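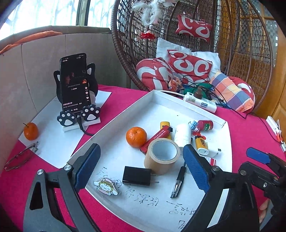

What changes for the people when sorting at a workplace becomes automatic? Mostly the pace of the day, and who decides about the difficult pieces.

Refilwe Maluleke has worked nine years at Onstead, where small mixed goods are sorted. "Before, my hands were tired in the evening," she says. "Now it is more my eyes."

Her colleague Younes Lahlou is less content. More than 73 percent of his shift is now checking – he misses the talking. "We stood six at one table. I would like to have that again in November, when it is busy."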